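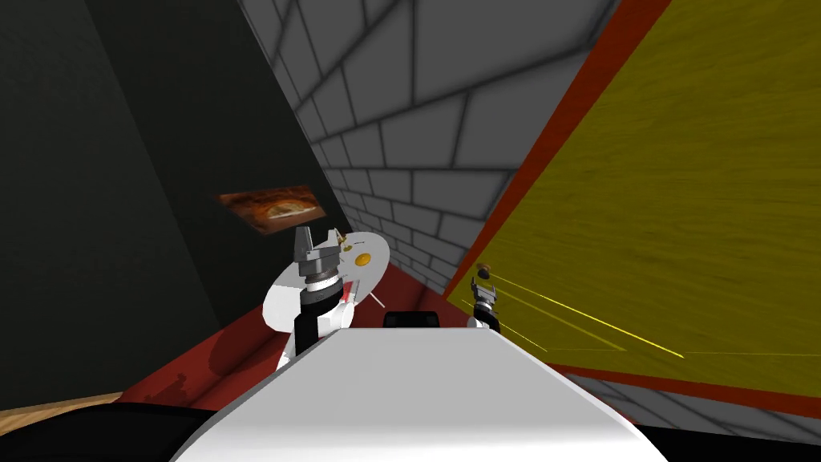
Review: the Cinora good practice guide for simulated two-arm robots, with scene pack

Cinora is a written guide with a set of simulated rooms to go with it. Pesaditz publishes both. The guide sets out how a team should plan, run and record trials of a two-arm mobile robot in simulation before anyone switches on a real one. I used it from April on household tasks with a small team at Rojanasak, where we had been working from a wiki page and a lot of habit.

The guide runs to 80 pages and most of it is rules. Each rule is marked "must" or "should", and the "must" rules are short enough to check against a log. A run must have its stopping conditions written down before it starts. A failed run must be kept with the same detail as a good one. Any change to friction, mass or lighting must get a new scene number. We were breaking that last one most weeks.

The section on viewpoints is the best part. It asks for every run to be stored as seen from the robot as well as from a fixed position in the room, and it says the robot's own view must not be levelled or cropped for reports.

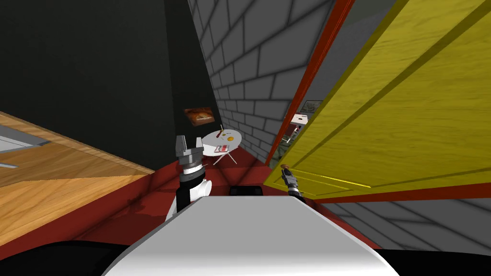 It took our newer people a few hours to get used to reading a tilted room, and after that they were quicker at spotting when a gripper was lined up badly with its target. The guide also wants overlays such as sensor rays to be listed in the run record, on or off. We lost an afternoon last year to exactly that, so I was glad to see it written down.

The rooms are decent. Walls, doors and furniture are plain but clear, and small objects on table tops can be moved or swapped from a text file. Loading is slow. On our older machine a room took long enough that we queued runs overnight, and the biggest batch we tried was 300. It finished without a crash, though the log viewer struggled to open the results.

The weak part is the chapter on moving to hardware. It tells you to set lower speed limits for first trials and then gives no method for choosing them. Nantana Kongkaew, who looks after our test records, ended up writing a two-page addition of our own, and we now use that in place of chapter seven. The index is poor as well. "Emergency stop" is listed under "people, nearby".

We looked at Nilent before buying. It has more rooms and a nicer editor, but its guidance is a help file and there is nothing in it you could audit against. If you only want scenes, it is the better buy.

Cinora costs 205 for a single team, guide and rooms together, and 4,000 for a whole site. The single-team licence covers one set of records, so two groups sharing a server will need two. Updates are free for the first year. Ours arrived as a full download each time, with the changes listed on the last page.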